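**Progress report to the Hashemi Fund, second period**
Prepared by Simin Golestani, 30 Oct 2018

The grant covers the renewal of the skills library at the Lukora teaching centre: cataloguing, shelving, the move out of the old annex, and the loan service to rural clinics. Spending is on plan except for freight.

## Cataloguing

We have entered 2,394 items in the new catalogue. Most are printed manuals and slide sets, along with the recordings that came over from Gurkudetti in the first period. Wajid Baloch has finished the general surgery and nursing sections. Midwifery is still to do, and a fair part of it will need relabelling as the old numbers were reused at least twice.

Duplicates are being kept until the clinics have had a chance to ask for them.

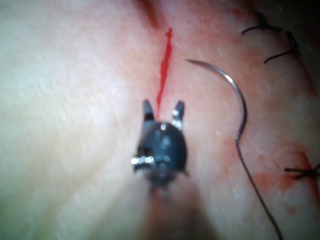 ## Shelving and the move

The annex was cleared on time. Shelving in the ground floor room is up along three walls. The fourth has to wait for the electrician, who found the old heater circuit still live behind the panelling. Rocío Tapia has moved the journals upstairs for now, where they are dry but hard to get at.

The reading room reopened with shorter hours. We expect to go back to full hours in November.
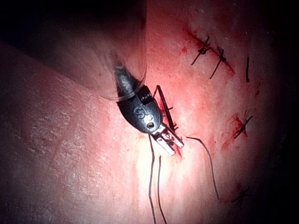

*Instrument wrist and jaws over the tissue surface.*

## Loans to clinics

Clinics borrowed 823 items this period. The Trornow route accounts for 316 of those, more than we planned for, and it is the main reason freight is over budget. Parcels go out with the regular pathology run where we can manage it, but the return leg has to be paid for separately.

Omid Bahrami has asked the clinics to hold returns until they have a full box. Some have agreed. The smaller ones say they don't have the storage, and we have not pressed them.

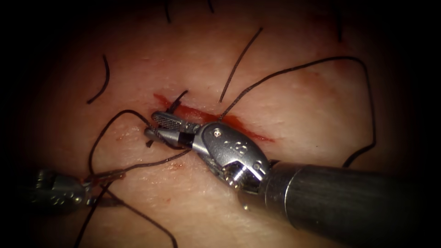

Late returns are a smaller problem than they were. We dropped the fines and now send a reminder by text — clinic staff told us they rarely saw the letters.

## Money

We ask to move $800 from the furniture line to freight. The reading room chairs were repaired in-house, so the furniture line can spare it. No other changes are requested.

## Next period

- Finish the midwifery section
- Fourth wall of shelving, once the wiring is signed off
- Bring the journals back down
- Hooman Heydari to visit the Trornow clinics and agree on a return schedule

Receipts and the loan figures by clinic are attached.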